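Two-finger parallel vs three-finger adaptive for kitchen tasks - which would you keep?

Forum: Manipulation > Hardware and end effectors
Started by mackinnon_a

mackinnon_a
Posts: 1,157

We have budget for one gripper for the kitchen work and two on loan, so one of them goes back in June. Looking for opinions from people who have run either type for longer than I have.

Candidates:

Nedholm parallel, two flat fingers, rubber pads, 60 mm stroke, force limit set in software.
Arside adaptive, three underactuated fingers, wider opening, one motor, position feedback on the motor only.

The arm is the same for both. Controller is joint impedance at the low level with a Cartesian planner on top. Tasks are pick a plate off the worktop, take sausages out of a toaster oven and put them on the plate, open a drawer by its bar handle.

So far the parallel gripper is better on the drawer and worse on the plate. The adaptive one is the other way round. Neither is good at the toaster oven.

Angus

servo_dregs
Posts: 311

Parallel. Underactuated fingers are pleasant until you need to know where the fingertip is, and with feedback on the motor only you don't know. For a bar handle or a thin object on a rack you need the fingertip position to within a few millimetres.

What is the failure on the plate? If it's sliding off the rim, that's a pad problem and you can fix it in an afternoon with a softer compound.

pellworth
Posts: 89

Disagree with the above. The plate is the case where compliance pays. A rigid pair of fingers coming down on a sloping rim has to be at the right angle or it pushes the plate along. Three fingers will close on it with the wrist well out.

Is this real hardware or simulation? You didn't say.

mackinnon_a
Posts: 1,158

Both. Simulation first, then the real bench. Fair question, I should have put it in the first post.

Plate failure with the parallel gripper: the lower finger can't get under the rim unless the plate is near the edge of the worktop. From above, pinching the rim works if the approach is within 15 degrees of the rim normal. Outside that it skids. I did change the pads and it made less difference than I had hoped.

Adding a view of the layout in simulation so we are all arguing over the same geometry. The gripper isn't in this one; it's for the arm pose and the spacing between the plate and the oven.
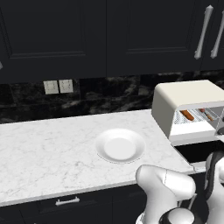 Render: A. MacKinnon, Ploretside kitchen set, default lighting

Plate is on the marble, slightly forward of the toaster oven and to its left. The two targets are on the wire rack inside, one thicker and one thinner. The arm comes in from the right-hand front corner, so the planner has to bring the elbow round before the wrist can line up with the rack. Dropping on to the plate afterwards is the easy part.

servo_dregs
Posts: 313

Then your toaster oven problem is the arm base as much as the gripper. With the base over there you're folding the arm up to face the oven. Move the base left by half a link and try both grippers again before you send anything back.

Also, a rack is wires. Three fingers closing on a thin item lying across wires will catch a wire sooner or later. Two narrow fingers can at least be turned to run with the wires.

pellworth
Posts: 90

Only if the camera tells you which way the wires run. Polished wire is about the worst thing you can point a depth camera at. What are you using for perception?

mackinnon_a
Posts: 1,160

Wrist-mounted stereo plus a fixed overhead colour camera. In simulation the depth is clean and the rack comes through complete. On the bench half of it is missing and the rest moves between frames. I fit a plane to whatever is left and take the rack height from that. Wire direction comes from the colour image.

I can move the base in simulation. The bench is bolted down, so not there, or not without a good deal of drilling.

tindrum_7
Posts: 22

Ran the Arside for a long stretch on a bin picking cell. Points in no particular order.

Motor current is a usable contact signal if you filter it. Low-pass it and ignore the first part of the closing move, where the current spikes anyway.

Tendon stretch is real. We re-zeroed at the start of each shift.

The supplied driver polls too slowly for impedance work. There's a Šimkus bridge board that talks to the gripper directly and it was much better for us.

Fingertips wear on the inside corner first.

I would not use it on the drawer. It wraps the handle nicely and then won't let go if the drawer binds.

servo_dregs
Posts: 314

That last one is what I was getting at. Release matters as much as grasp.

mackinnon_a
Posts: 1,163

Thanks, that matches the drawer runs. I had put it down to the controller. The impedance gains were stiff along the pull axis, and when I softened them the release got better but the drawer stopped short of fully open. I'll look at the bridge board.

Results from last night, simulation only, base position unchanged, same set of start poses for both grippers. 60 attempts each at "move the thicker item from the rack to the plate".

Parallel: 54 succeeded. The failures were all the same, wrist collision with the oven housing on the way in.
Adaptive: 41 succeeded. Mixture of finger on wire and item rolled before closure.

So on that task it's parallel by a clear margin, which I did not expect from the bench.

pellworth
Posts: 92

I'd be careful with that. Underactuated fingers are hard to simulate. If you have modelled the linkage as a fixed ratio between joints then you have removed the property you are paying for. Did you?

mackinnon_a
Posts: 1,164

Yes. Fixed ratio while nothing is touching, and a spring at the distal joint once there is contact. The spring value is a guess.

pellworth
Posts: 93

Then the 41 is a number for your spring. I would not return a gripper on the strength of it. Hang a known weight on the distal link, measure the deflection, put that in and run it again.

servo_dregs
Posts: 316

A better spring value won't stop the fingers catching the rack. I accept it may change the rolling failures.

Separate point on the parallel one. If all the failures are wrist against housing, that is a reach problem and longer fingers would clear it. The Nedholm ones come off with two screws. Print a pair 30 mm longer and lower the force limit to suit. You lose some stiffness at the tip, but a sausage won't mind.

tindrum_7
Posts: 23

Longer fingers also give you a chance on the plate rim, as you can come in at a flatter angle without the palm hitting the worktop.

mackinnon_a
Posts: 1,166

Right. Order of work, then:

Measure the distal spring and rerun the adaptive set.
Extended fingers on the parallel, simulation first, then printed.
Base moved left in simulation only, to see how much of this is the arm.
Drawer again with the bridge board, if I can borrow one.

The bench is free from 7 in the evening, so the spring measurement should be done tonight. I'll post the numbers with the start poses so anyone who wants to can rerun them.

pellworth
Posts: 94

Please post the contact parameters as well. Friction on the rack in particular.

mackinnon_a
Posts: 1,167

Will do. It's the default at the moment, same value for the rack and the plate - I know.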